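Labeling supplies in a shared workroom
Speaker notes, Villanueva branch, Monday session

Good morning. Wait for the back row to sit down. Handouts are by the door, 2 pages.
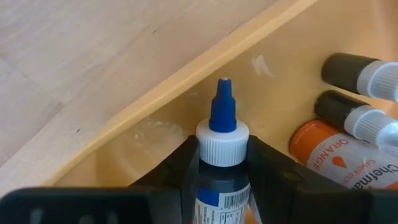 Slide 2. Why we started
Renement closed its upstairs room in September and everything came down to us. We had 747 items on the old list and no agreement on names. Same glue under "adhesive," "PVA" and "craft, white." Read the three entries out loud, then move on.

Slide 3. What goes on a label
Name first, in the words people use when they ask for it. Then the date opened. Then the shelf number. Skip the supplier. Vilém Zeman wanted the price on there too, and we tried it for a month. Prices changed and the labels didn't.

Slide 4. Refills
Old label comes off before anything new goes in. If you can't read it, it goes in the discard box. Mention the Prendent printer: the 9 mm tape is too narrow for most hands to peel.

Slide 5. Time
A full shelf takes around 20 minutes with two people, one reading and one writing.

Questions. Vlastimil Kubíček has the shelf map if anyone asks about the annex. Collect pens.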